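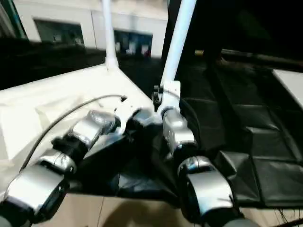
Figure 3. The two-arm cell at Trillar, with the black fabric sheet under the arms and the white tabletop to the left.

4.2 From written rules to daily practice

When we first sat down with the Wasent guideline, we expected the hard part to be the clauses on speed and force, and we had set aside most of June for them. Those went smoothly enough. What kept us talking, often well past the end of the day, were the plain housekeeping rules that every operator reads once and then slowly forgets. Clause 18 asks that cables be routed so that no joint can pinch them at any point in its travel, and clause 19 asks that the covering of the work area be checked for folds before each run. Both sound almost too simple to write down, yet they were the two clauses our operators asked about most (we are grateful to Asnakech Belay for keeping such patient notes of those talks).

We settled on a short walk around the cell before power-up, done by the operator and signed by a second person. Darnell Abernathy argued for a longer form, and we did try one – it was filled in from memory by the end of the first week, so we went back to the short one.

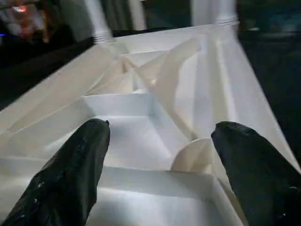
Figure 4. Wrist camera view with the gripper open over a white plastic tray divided into compartments.

Thin parts call for a rule of their own. A translucent piece standing inside a white tray, like the curved one in Figure 4, gives the camera very little contrast to work with, and the guideline says nothing on the matter. Our local rule is that the fingers stop wide open above the tray, and the operator confirms the view on the screen before they close. Tiziana Gentile has suggested that the same pause be used for any part thin enough to let light through, and we have written it that way in the version now shared with Hutchins.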